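Visite de laboratoire à Hanville : apprendre la manipulation à partir des mains humaines
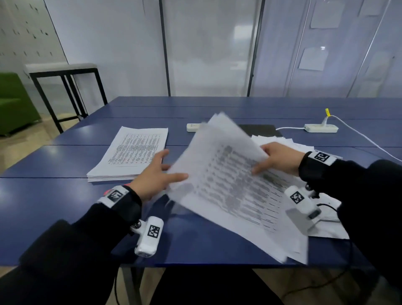 Compte rendu de visite – rubrique Logiciel et commande – publié en août – lecture : 3 min

Le laboratoire Agyeman ouvre ses portes une fois l'an, et la demi-journée est réservée aux gens du métier. Nous étions une petite dizaine d'intégrateurs et de développeurs à monter au deuxième étage du bâtiment de Hanville, avec un programme en trois étapes : la capture, la reconstruction des trajectoires, puis l'entraînement des politiques de commande. La partie mécanique était volontairement laissée de côté.

La capture se fait sur une grande table bleu foncé, entre des cloisons en verre dépoli. L'opérateur porte un module blanc à chaque poignet, avec un marqueur carré noir et blanc, et un second boîtier à marqueur se trouve sous chaque avant-bras. La tâche du moment consiste à feuilleter une épaisse liasse de papier imprimé. Une pile bien rangée, couverte de lignes en tableau, est posée à côté.

Le choix du papier est un choix de difficulté. Une liasse se déforme, les feuilles glissent les unes sur les autres et le contact change sans arrêt. Pour un planificateur classique, qui attend un objet rigide et une pose à six degrés de liberté, il n'y a presque rien à modéliser proprement. L'équipe préfère donc partir des trajectoires des deux poignets et de l'image, et laisser le modèle apprendre la relation entre les deux.

La chaîne logicielle s'appelle Piltthorpe. Elle prend en entrée la vidéo vue de la tête et les mesures des boîtiers, et commence par la synchronisation. C'est le point sur lequel on nous a le plus retenus. Un décalage de 3 images suffit à placer la fermeture de la main avant le contact avec la feuille, et la politique apprend alors à pincer dans le vide. Le recalage se fait par corrélation entre la vitesse des marqueurs dans l'image et celle que donnent les centrales inertielles. Quand l'opérateur bouge peu, la corrélation devient plate et le recalage échoue. Le logiciel demande alors un geste ample en début de séquence.

Vient ensuite l'estimation de pose. Les marqueurs donnent une position absolue tant qu'ils sont visibles, l'inertiel prend le relais quand une main passe sous l'autre ou qu'une feuille relevée les cache. Le filtre est un lissage par graphe de facteurs, calculé hors ligne. Sur les 600 séquences du jeu de papier, 89 ont été rejetées à cette étape, la plupart pour des occultations trop longues. L'interface de relecture affiche l'incertitude en couleur le long de la trajectoire, ce qui permet de couper une séquence au lieu de la jeter entière. L'outil est sobre, rapide au clavier, et plusieurs visiteurs ont demandé s'il serait diffusé. Réponse : pas avant que le format de fichier soit stabilisé.

La troisième étape a été plus courte. La politique prédit des blocs d'actions pour deux bras à la fois, puis une couche de commande en impédance les exécute à une fréquence plus élevée. Une couche de sécurité projette chaque consigne dans l'espace atteignable du robot, car un poignet humain prend des orientations que le bras ne sait pas suivre. Le temps d'inférence affiché pendant la présentation était de 330 ms par bloc. Les blocs se recouvrent, donc le mouvement reste continu, mais la réaction à une feuille qui s'échappe est encore lente. L'équipe le reconnaît et travaille sur une branche rapide, limitée aux corrections de force.

Les questions ont surtout porté sur le transfert. Un groupe venu de Gosaldale utilise des pinces à deux doigts et voulait savoir ce qui reste d'un geste fait avec cinq. Les trajectoires de poignet passent bien, nous a-t-on dit. L'ouverture de la pince est déduite de l'image et reste le maillon faible, surtout pour séparer deux feuilles.

Côté pratique : prévoir une pièce d'identité à l'accueil et une veste, la salle de calcul est froide. Les supports de présentation sont envoyés sur demande aux inscrits. Le format de données de Piltthorpe y est décrit en annexe, avec les conventions de repères et un petit script de conversion.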